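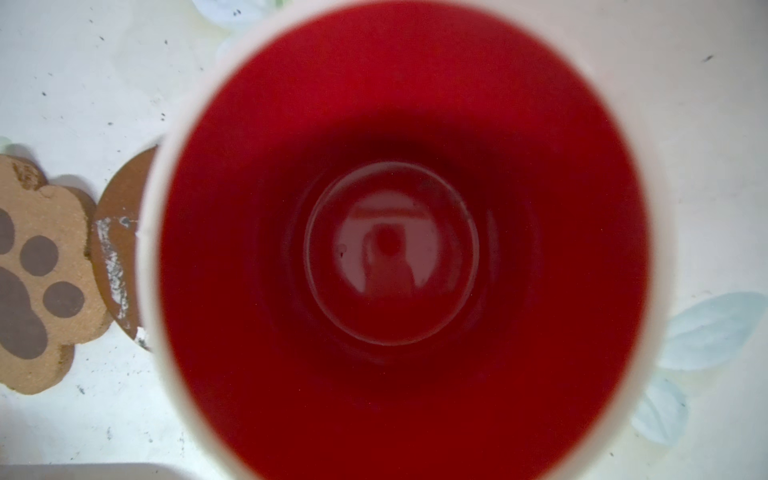 4. Descaling the Fedberg Countertop Water Boiler

4.1 When to descale
The boiler counts heating cycles and lights the amber SCALE lamp after 1,074 cycles. In hard water areas, descale every 2 months regardless of the lamp. The lamp does not lock the unit. Heating times become longer as scale builds up on the plate, and the automatic shutoff may trip before the water boils.

CAUTION: Unplug the boiler and let it cool for at least one hour before opening the lid. The heating plate stays hot after the display goes dark.

4.2 Items needed
One packet of Wokance descaling powder (100 g), or the same weight of food-grade citric acid
A heat-safe bowl that holds a full tank
A soft cloth

Do not use vinegar. It attacks the lid gasket and leaves an odor in the tank.

4.3 Procedure
1. Remove the mesh filter by turning it a quarter turn to the left. Set it aside.
2. Fill the tank with cold water to the MAX line.
3. Add the powder and close the lid until it clicks.
4. Plug in the boiler. Hold MODE and HEAT together until the display reads dSC.
5. Press HEAT. The boiler warms the solution, holds it, and beeps at the end of the hold. The program takes some 8 minutes longer on units with the Imrie base.

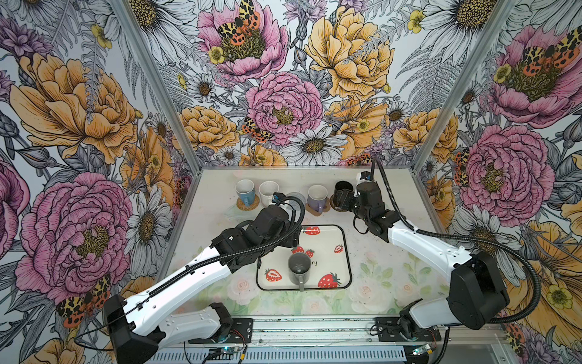

6. Place the bowl under the spout and dispense the entire tank. Keep hands clear of the spout.
7. Refill with cold water to the MAX line, boil, and dispense. Repeat once.
8. Refit the filter and wipe the housing with a damp cloth.

NOTE: If the program is interrupted by a power failure, the display shows E4 when power returns. Empty the tank, refill with fresh water, and start again from step 4. Do not add a second packet.

4.4 Resetting the cycle counter
Hold MODE until the SCALE lamp blinks, then release. The lamp goes out and the counter returns to zero. The counter does not reset by itself at the end of the program.

4.5 First use after descaling
Dispense a small amount into a plain cup and check it for flakes. White flakes indicate loose scale; repeat step 7 until the water runs clear. If flakes persist after a second full treatment, the plate coating may be worn. Contact the Pultness service desk and have the serial number ready (underside of base, left of the cord).

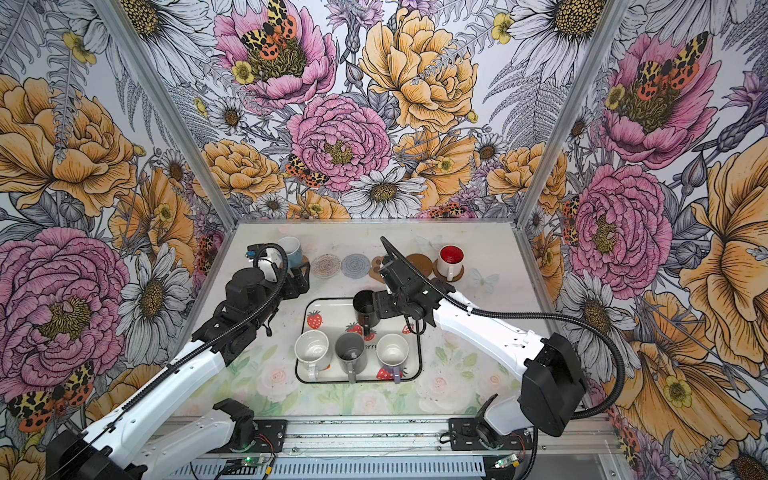

Fig. 4-3. Mugs, coasters and a small black metal pitcher.

4.6 Storage
Empty the tank and leave the lid open overnight before storing the unit. Store upright. Do not wrap the cord around the housing.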